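Cimholm Residential Services - Linen and Clothing Desk
Ticket 3781: Folded garment returned to bed, not shelved
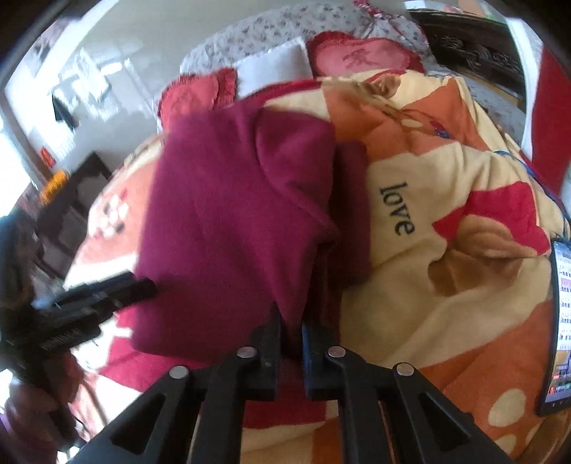 Attachment 1. Purple item, folded, on the patchwork-style blanket with the word "love".

Status: Open
Reported by: Jhosep Marulanda
Assigned to: Fiachra Fahy
Location: Kukau wing, room 70

Summary
The resident reports that thick garments folded to the house standard do not fit the upper shelf. The purple item is the current case.

Log
9:15 a.m. Request received. The resident asks that the item be kept in the room and not moved to seasonal storage until September.

10:40 a.m. Item reviewed on the bed. The fold is tall, with a raised flap at the upper right and creasing at the narrow end. The opposite side is straight and needs no correction.

11:05 a.m. Advice issued: open the upper flap, smooth the layer beneath it, and fold again from the straight side. Do not press down on the bundle to reduce its height - the creases will set.

1:30 p.m. Oisín Foley confirmed that the lower shelf may be used for thick items. The shelf label will be updated by the Boutros office.

Blanket: no action required. It remains on the bed and is not part of this ticket.

Next step: F. Fahy to check the shelf fit and update the log.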